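Workshop Tips: Sorting Small Parts into a Divided Bin with Two Arms
18 December 2021
By Anneli Tuominen

These notes cover the software side of a two-arm bench that sorts toy bricks into a compartment bin. They assume the arms already move and the cameras already stream.

1. Save the bin as a pose plus a divider list. Do not save each compartment as its own point. When the bin gets bumped, one pose changes and the compartments follow.

2. Give each compartment an owner during a cycle. The planner at Norkerden let both arms request the same one, and the second arm waited until timeout. A lock with a 600 ms retry fixed it. Release the lock when the wrist clears the rim, not when the fingers open.

3. Model the cables. A chain of capsules along each forearm is enough. Leave extra room at the elbow, where the slack bows out.

4. Check every wrist view against the fixed view before trusting a detection. Wrist views lose whatever is behind the fingers.
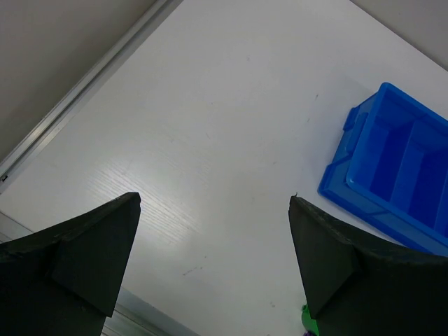 Wrist view, fingers apart, bin at the right.
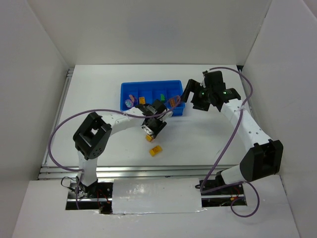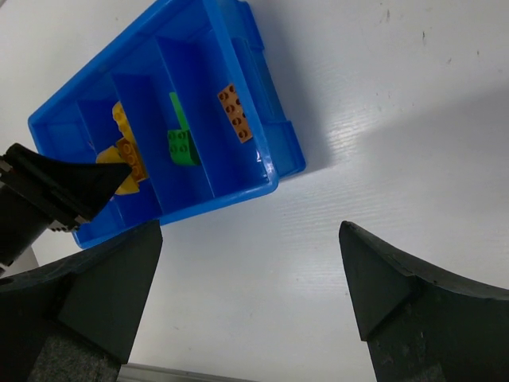
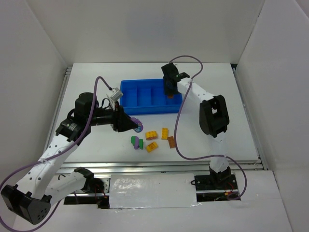
Fixed view, purple piece with a teal-blue patterned face in the left gripper.

5. Mask the fingers. Render them from the joint angles and drop those pixels before the detector runs. A fixed mask works only at one opening width. Grow the mask by a few pixels to cover calibration error.

6. Split the color classes late. Yellow and orange bricks swap labels when the exposure shifts. Gayan Wijesinghe keeps them as one class until the grasp is planned, then decides from a 64-pixel crop with exposure locked.

7. Ignore table marks by height. Scuffs and specks on a white top pass a contrast threshold easily. Anything with no measurable height goes out of the candidate list.

8. Log both arms on one clock. Two clocks drifted apart by 395 ms over a long run in November, and the replay showed collisions that had not occurred. Stamp frames at capture. Stamping on arrival adds the network delay.

9. Replay the last 100 cycles after any change to the planner. Compare grasp choice first, path second. Iresha Wanigasekara's script for this is in the Dodovcombe tools folder; run it with the arms powered off.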